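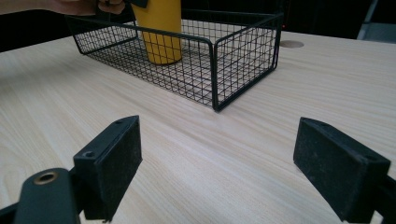

Figure 1. Wrist view from the hand-held gripper, basket task: yellow bottle inside the black wire-mesh basket, with a person's hand at the top of the bottle.

Progress Report to the Lindqvist Fund
Project: Learned Grasp Planning from Hand-Held Demonstrations
Reporting period ending 7/27/21
Prepared by: Oona Riihimäki, Principal Investigator, Clemville Institute of Automation
Contributors: Genalyn Castillo (perception), Veikko Miettinen (control), Aleksi Oksanen (data tooling)

1. Status at a glance

The project is on schedule for work packages 1 and 2. Work package 3, closed-loop execution on the arm, is four weeks behind the plan agreed in June. The delay comes from the time synchronization fault described in section 3 and does not affect the budget. No change to the scope is requested.

2. Demonstration data

The work plan called for a library of tabletop demonstrations recorded with the hand-held gripper, covering placement into containers, removal from containers and handover between a person and the gripper. At the close of the period the library holds 407 recorded demonstrations. Of these, 282 have passed the full set of automatic checks and have been released for training. The remainder are held back for one of three causes: loss of camera tracking during the approach, a finger-width signal that does not return to its calibrated zero, or a missing task label.

Recordings rejected for tracking loss can in many cases be recovered. Mr. Oksanen has extended the import tool so that a recording may be re-run through the tracking step with different feature settings without going back to the raw storage. The tool writes the settings used into the header of each released file. Previously these were kept in a separate spreadsheet, and the two had drifted apart.

Container tasks form the larger part of the library. Open mesh containers such as the one in Figure 1 were added to the work plan at the suggestion of the Fund's technical reader, Kauko Saarinen, and they have proved a useful test for the perception software. The walls can be seen through, the grid repeats, and the shadows of the mesh fall both on the tabletop and on the basket floor. Each of these properties is difficult for the segmentation model in its present form.

3. Perception

Ms. Castillo's group completed the second version of the segmentation model, referred to internally as Prasley. The first version treated a mesh wall as either solid or absent, and switched between the two from one image to the next. The planner then received a container whose rim appeared and disappeared. In Prasley, the rim is estimated separately as a closed outline and the interior is treated as free space with a penalty near the walls. The rim estimate is now stable enough for the planner to use directly.

Two matters remain open.

The first is hands. In handover and placement recordings a person's hand may cover the upper part of the object, and the object may extend beyond the top of the camera's view. The model tends to merge the hand and the object into one region when this happens. A separate hand class has been labeled in part of the library and training with it has begun. Results will be given in the next report.

The second is time synchronization. During integration it was found that the camera stream and the finger-width stream were stamped by different clocks, and that the offset between them grew over a long recording session. The planner therefore learned to close the fingers slightly too late. Mr. Miettinen traced the fault to the recording software, which read the clock once at the start of a session and never again. It now reads the clock at the start of every demonstration, and the offset is estimated again at import. All released files have been reprocessed with the corrected stamps. This work occupied most of the control group for the four weeks noted above.

4. Planning and control

The grasp planner takes the segmented view, the rim outline and the current finger width, and produces a short sequence of relative gripper motions. It is trained on released demonstrations only. In the simulated workcell the planner now reaches into open containers without touching the rim in the majority of runs. Most of the failures that are left occur where the approach passes over a container corner. The planner cuts the corner in much the way a person does, but without the small lift of the wrist that a person adds at the last moment. We believe the lift is present in the data and is being smoothed away by the action filter. A version with a shorter filter window is under test.

The control interface to the arm, Jududell, has been rewritten to accept relative motions at a fixed rate and to hold position safely if a command arrives late. Late commands are logged together with the state of the planner. The former interface dropped them without a record – a behavior that cost considerable effort to find.

Arm trials have started at low speed with empty containers. We do not consider the trials extensive enough to report a success rate.

5. Equipment and staffing

The grip pads collect dust and show scuffing with use. The maintenance sheet now calls for inspection of the pads and a repeat of the finger-width calibration before each recording session. The calibration routine has been built into the recording software, which will not start a session until it has been completed. No equipment purchases outside the approved list were made.

Staffing is unchanged. A total of 11 persons recorded demonstrations during the period, all of whom completed the short operator course and signed the consent form for the recording of hands and forearms.

6. Deviations and risks

The delay in work package 3 is the only deviation from plan. The project proposes to absorb it by running arm trials in parallel with the labeling of the hand class, which were to have been done in sequence. The principal risk in doing so is that early arm trials will use a model without hand separation. Handover tasks are accordingly excluded from arm trials until that model is released, and no person is to reach into the workspace while the arm is enabled.

7. Work for the next period

– Release of the segmentation model with a separate hand class.
– Recovery of held-back recordings through the revised import tool.
– Comparison of action filter windows on container corner approaches, in simulation and then on the arm.
– Arm trials with objects in open mesh containers, at low speed.
– Delivery of the import tool and its documentation to the Fund's repository.

Questions on the technical content may be addressed to Ms. Riihimäki. The financial statement is submitted under separate cover.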